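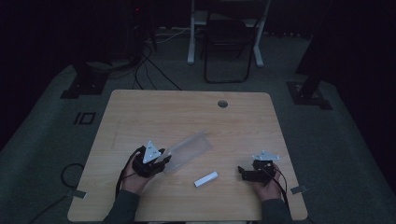
Packing Table, Dunevar Back Room

Clear sheet on the pale table, held at one corner, with the little white roll lying near the other end. I love how the wood grain comes right through the plastic! The round hole up top with the gray cap is for lamp cords, and I have lost more than one pencil down it when the cap was off.

About this page

Hi, and welcome to the April page. I keep this gallery mostly for the folks at Skundoncombe who order our print sleeves and keep asking where they get put together. It's a small room with gray carpet and one good table, and I'm fonder of that table than a grown woman should be. Vasco Guerreiro found it for me when an office upstairs was clearing out, and we carried it down two flights with a lot of bad language (mine).

The clear sheets are what every order starts with. They pick up dust if you so much as look at them, so I wipe the tabletop before I lay one down, and I keep the overhead lights low when I'm checking for scratches. A scratch shows up much better that way. Fadi Qudah swears by a black cloth underneath, and he may be right, but I like the wood.

Rounded corners matter more than you'd think, too. My old table had sharp ones and I ripped 2 good sleeves on it in my first week, plus a sweater.

We finished 205 sleeves for the Sfeir order this month, which is a record for us, and I was in bed by seven the night they went out. Next up is a smaller batch for Firidura, in a size I haven't cut before, so wish me luck. If you're waiting on one of those, I'll send a note when they're boxed.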